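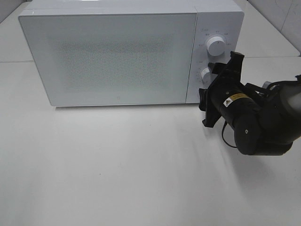 Chapter 4
Gathering Demonstrations

By Selamawit Fikre and Jacinto Nava

Turn the timer on a microwave and pay attention to your hand. You reach, your fingers close on the knob, you twist, and somewhere in the twist you feel the knob give. You have done it so many times that you could do it while reading this page. Now try to write it down as a set of rules for a robot. How hard should the fingers squeeze? Where exactly should they stop before they close? What should the wrist do if the grip slips halfway?

In Chapter 3 we wrote rules like these by hand, and Exercise 3.6 probably left you a little tired of them. This chapter takes a different road, and we think it is one of the most enjoyable parts of the whole subject. We will show the arm what to do, many times over, and let a learning system find the pattern in what we showed it.

Each showing is called a demonstration. A person guides the arm through the task from start to finish while the computer saves two streams side by side: what the cameras saw and what the joints did. One full run, from the starting pose to the end of the task, is an episode. A pile of episodes collected under the same plan is a dataset.

The main dataset for this chapter is Lornura, which our students began in September and finished in October 2021. It holds 1,035 episodes of small kitchen tasks, and 557 of them involve turning a knob. Henok Seyoum and Abrehet Workneh guided most of the knob episodes, working in sets of 30 with a rest between sets. You will be able to tell their styles apart by the end of Section 4.3 – one of them pauses before every grasp, and the pause shows up in the trained arm!

That small surprise leads to the big question of the chapter. What makes a set of examples good? More episodes usually help, but a thousand copies of the same smooth motion can teach less than a smaller set with different starting poses, different knob positions and a few honest recoveries from a poor grip.

4.1 What you will need

You can do all the exercises with the saved episodes alone. If your lab has an arm with a two-finger gripper, plan to record 16 episodes of your own before you reach Section 4.4. Pick one task and keep it short. Write down, before you record anything, where an episode begins and what counts as finished.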